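Kolerdale Makers' Room: progress report to the Preten Fund
Wed 15 July

We have had a really good stretch since the last report, and it's a pleasure to write this one. The room at Zirkbridge is in regular use now, the sorting is well under way, and we are still inside the budget you approved.

Money
Of the 1,608 dollars in the second payment, we have spent 1,388. Most went on floor sealing and on the printing of the drawings. The remainder is set aside for cable covers and a second set of storage trays, both on order from Østergaard.

The floor
The old carpet tiles came up in June and what we found beneath was much better than we feared! After patching and sealing we have a smooth, light gray surface that sweeps clean in a few minutes and throws a lot of light back into the room (people keep asking if we changed the lamps, and we didn't). Big sheets can be spread out flat now, and small parts that roll away are easy to find.

Sorting and clearing
We are working through the loose items one at a time, starting with the small stuff: cups, lidded dishes, adapters, odd lengths of cable. Each thing gets picked up, looked at and given a place. It's slower than tipping everything into a box, but the shelves by the door already make sense to someone walking in for the first time. The printed sheets and red mechanical drawings are next, and we'd like the ones on clear plastic stored flat.
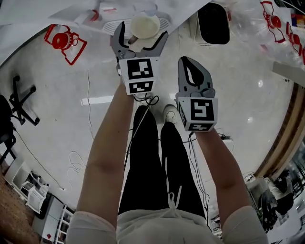 Still to do
Cables are the main job left. There are black ones and white ones across the floor, and we want them along the walls and under covers before the fall sessions start. We also need a better home for the power adapters, which tend to end up wherever the last person was working.

Labels: roughly 100 printed, with the drawers on the window side finished and the tall cabinet still to go.

Next payment
We would like to draw the final payment once the covers are fitted. You are very welcome to come by before then and see the room in use. Two weekday evenings are open to visitors, and the side entrance is the easier one while the front steps are being repaired.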